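Small Parts Storage and Retrieval Time in a Shared Teaching Workshop
Project report, second-year Industrial Engineering
Aqeel Rana and Iqra Bugti

1. Background
The Talpur workshop holds fasteners, connectors and spare fittings used by first- and second-year students. At the start of the project there were 2,547 parts on the inventory sheet, divided between open bins and mixed boxes. Students often opened several boxes before finding a part, and leftover parts were returned to whichever box was closest. The aim of the project was to measure the time lost to searching and to compare two ways of grouping the stock.

2. Method
Parts were sorted under two schemes. Scheme A grouped them by type (all screws together, all washers together). Scheme B grouped them by job, so that the parts needed for one lab exercise were stored next to each other. The same labels, type size and part numbers were used in both schemes.

Each scheme was tested with 40 retrieval tasks. A task consisted of a written part name and size. Timing started when the student turned over the card and stopped when the part was placed on the tray. A wrong part was recorded as an error and the clock was left running. Tasks were drawn from the December lab schedule. Students were not told which scheme was expected to do better.

The stock list was kept in Brolitz, the inventory program already installed on the workshop computer. Labels were printed with the Prinow template, which limits a part name to one line. Long names were shortened using a fixed list of abbreviations (Appendix A).

Drawer cabinets were preferred to open bins for the smallest sizes. With a clear drawer front, the fill level can be checked without opening the drawer, and restocking can be planned from the aisle.

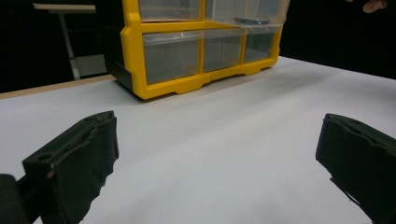 3. Results
Scheme B gave shorter times when the card named a part from a current lab exercise. Scheme A was faster for parts outside the schedule, where students had no exercise to search by. Errors under both schemes were mostly confusions between neighboring sizes of the same screw. Only 3 errors involved the wrong type of part.

Duplicate storage was the main cost of Scheme B. Common washers appeared in more than one group and had to be counted separately at each restock.

4. Limitations
All participants had used the workshop before, so the times may not apply to new students. Walking distance was not separated from search time. The Starnell layout guide recommends doing so, and the timing sheet should be changed before any repeat of the test.

5. Recommendations
Keep Scheme A for general stock. Add a small job-based section for the exercises running in the current term and clear it when the term ends. Print the size in larger type than the name. Adjacent screw sizes should be separated by at least one drawer of a different part.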